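09/03/2020

Second week on the folding set, and the first full day on clothes only.

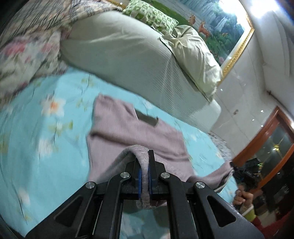

Soledad and I worked in the bedroom from nine until a little after three. Huia wants every demonstration done with the hand-held grippers now, one person to a garment, and no going back to smooth things with your fingers once a take has started. The knits are the slow part. With the mauve one on the turquoise sheet I had the pads closed on a fold and the cloth came up in a ridge beside them, when I had wanted the top layer alone. I let go and took it again closer to the edge. Huia says to keep takes like that as long as the garment ends up folded, so I kept it.

We got 68 takes and threw out 2. One was my fault, I talked to Soledad in the middle and stopped moving. The other had a sleeve go off the side of the bed.

Soledad is faster than I am. She closes the fingers before she lifts and waits a moment. I tend to close and lift together, and on the playback it looks like one motion. Danish told me on the phone that this matters, the policy from the February data did the same and dropped things. I slowed down after lunch. My takes went from under 30 seconds to a good bit over.

Wrist sore again, right side. Itziar thinks the Vesitz grips are too wide for me and is going to ask Okafor for the smaller ones. She has asked before.

Danish ran the arm in the lab on the towels from last week. It folded the small ones and then pushed a bath towel along the table without picking it up. He put it back under remote control and walked it through the same towel by hand until five. He wants more examples of starting from a corner.

Tomorrow shirts with buttons. Need to charge both grippers tonight and bring the gray cardigan back to Dolores.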